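Kurnier's new drama series Filtier starts in May, and I can finally talk about it

Feb 23, 2022

164 shares | 2 comments

Well, I've been sitting on this one for ages and my publicist says I'm allowed to open my mouth at last. My name is Carola Schwerdtfeger, I created and wrote Filtier, and all of it will be on Kurnier this May. If you've ever had to go home to a town you swore you were done with, I think you might like it. If you've never left your town, I think you might like it even more!

Filtier is a family mystery set in Mahlangu, a river town I made up on the back of a rego notice while I was waiting for the ferry. It follows two sisters, Del and Margit, who haven't spoken since their mum's funeral. Del runs the local paper, what's left of it. Margit went to the city and became the sort of accountant who gets called in when money has gone missing. Then money goes missing in Mahlangu, quite a lot of it, from the flood relief fund their mother started, and guess who gets sent.

That's the first episode and I won't tell you much more than that. There's a boat. There's a cousin who knows more than he lets on. There's a very long dinner in episode four that took us two nights to shoot and put me off roast lamb for the rest of the year.

People keep asking about the title. Filtier is the sisters' family name, and it's also painted on half the shops in town, so you can't buy a loaf of bread in Mahlangu without being reminded whose grandfather built the bakery. I wanted a name that sounded like it had been mispronounced for a few generations. The cast had a vote on how to say it. We went with "fill-teer", and the older characters say it a bit differently from the younger ones, which I hope somebody notices.

All the episodes were directed by Hongjun Lu, and I can't tell you how happy that makes me. I'd been a fan of Hongjun's short films for years (I cornered him at a festival bar and talked at him until his drink went warm) and he was the first person I sent the scripts to. He rang me the next morning with a list of questions as long as your arm, most of them about the mother, who is dead before the series begins. We ended up writing her a whole history. Hardly any of it is said out loud, but the actors all had it, and it changed the way they walked around her house.

I asked Hongjun to give me a proper quote for this release, and he sent back the following: "Carola writes families the way they sound through a wall. You catch the tone before you catch the words. My job was to keep the audience on the wrong side of the wall for as long as I could get away with it."

He also asked me to mention the colour of the river, which he's very proud of. We filmed through winter to get that heavy brown-green water and a low sky, and he refused to have it tidied up afterwards. There was one blue day in the entire shoot and he sent everyone indoors to do the newspaper office scenes with the blinds down.

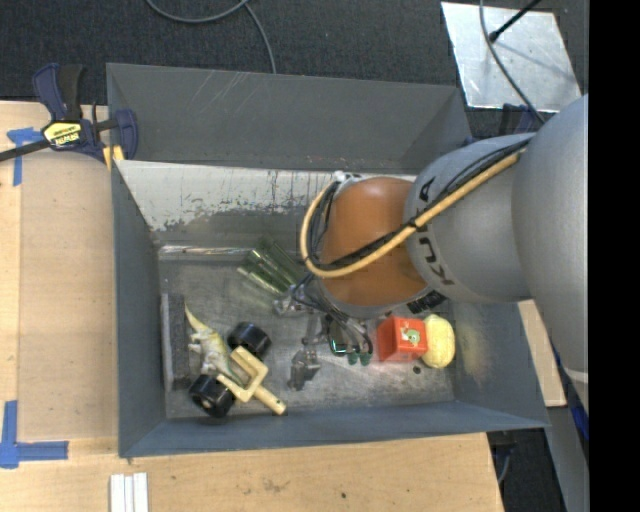

A KUKA robot arm reaching into a large gray bin.

The series was produced by Hakevix, the same small company that made my radio play into a telemovie a while back. They've grown since then, but they still answer their own phones, and they let me stay in the edit much longer than most writers get to. I'm told this is unusual. I'm also told I was a pain about the ending of episode three, and I'd like to put on record that I was right about the ending of episode three.

Now, the practical stuff, seeing as this is meant to be a press release and I've been told to behave. Every episode runs 60 minutes, give or take nothing, as Hongjun cut them all to the same length out of pure stubbornness. The first 2 episodes arrive together on launch day, and after that you'll get one a week. I know plenty of you would rather have the lot at once and stay up until your eyes hurt. I fought for weekly. I grew up with shows you had to wait for, and half the fun was the arguing in between - who did it, who knew, whether the vicar was hiding something. (There's no vicar in Filtier. Don't go looking for one.)

Captions and audio description will be there from the first day for every episode. I sat in on part of the audio description recording, and the voice artist found a lovely plain way of dealing with all the silences, of which there are many. Have a listen even if you don't usually use it. I noticed things in my own show that I'd missed.

A word about the music as well. There's a brass band in Mahlangu and they're not very good, and it took some excellent players a fair bit of effort to be not very good in exactly the right way. The band turns up in nearly every episode, rehearsing the same march for the town's centenary, and they do improve, slowly. By the last episode you'll be humming it in the shower. My neighbours have asked me to stop.

What else can I say about the story? It's a mystery, so there's an answer, and you'll get it before the end. I've been burnt by too many series that asked me to hang on for another season to find out who pinched the money. Everything we open, we close. If Kurnier wants more of Del and Margit after this, I've got a notebook full of trouble for them, but it would be new trouble.

I should say it's funny too, in places. The early write-ups from the industry preview used words like "bleak", and fair enough, there's a flood and a funeral and a tax audit. But sisters who aren't speaking will find the most ridiculous ways of passing on a message, and a good part of the second episode is the two of them communicating through a bewildered man at the hardware store. I laughed so hard on set that day I was asked to go and wait in the car park.

There'll be a trailer closer to launch. I've seen a rough version and it gives away less than I feared, though there's one shot of a wet coat on a hook that I tried to have taken out. Keen viewers will work out whose coat it is. Please keep it to yourselves if you do!

For reviewers, preview episodes will go up on the Kurnier press site ahead of the premiere, and I'd ask you very nicely not to print anything about what Margit finds in the boat shed. Interviews with me and Hongjun can be set up through the Kurnier publicity desk. I'm happy to do mornings. Hongjun is happy to do any time that isn't a morning, so if you want us both in the one room you'll have to settle for lunch. Stills and cast biographies are available from the same desk, and the Hakevix office can help with anything on the production side, including the boat, which a surprising number of people have already asked to buy. It's not for sale. I asked first.

Thanks for reading this far. It's been a long time coming, from that rego notice to a whole town with its own bakery and its own bad band, and I'm nervous and chuffed in equal amounts. See you in Mahlangu in May.

Carola Schwerdtfeger
Creator and writer, Filtier

164 shares | 2 comments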